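Remote-control amnesty draws a crowd, and one air conditioner

The Gelero Tool and Toy Library has wrapped up its first remote-control amnesty, in which residents were invited to surrender the orphaned clickers from the bottom drawer and, with luck, go home with the one they'd been missing since the last move.

Organiser Ilango Poojary had set out one shoebox. By closing time on Wednesday he had 557 remotes and had borrowed every washing basket in the street.
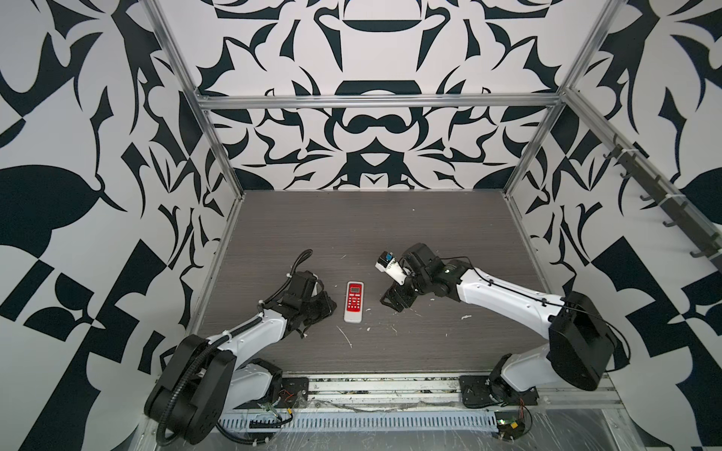 GELERO, June

Small white remotes with a little display window, like the one with the red face and the red and white buttons, turned out to be a category of their own. "Everyone has one and everyone swears it came with the house," said Poojary, who has begun sorting the haul by colour, having given up on sorting it by purpose.

So far 36 remotes have been matched to something that responds. Bindu Warrier of Pravura Street drove over with a wall-mounted air conditioner on the back seat and tried 11 candidates before it beeped. She described the result as "cooler than expected" and asked that her neighbours not be told how long she had been using a broom handle.

Unclaimed remotes will stay on the shelves until the end of the month, filed between the jigsaws and the hedge trimmers. Visitors are asked to bring their own batteries, as the library's supply went on the first afternoon. Battery covers are being kept in a separate tub, and there are some 1052 of those.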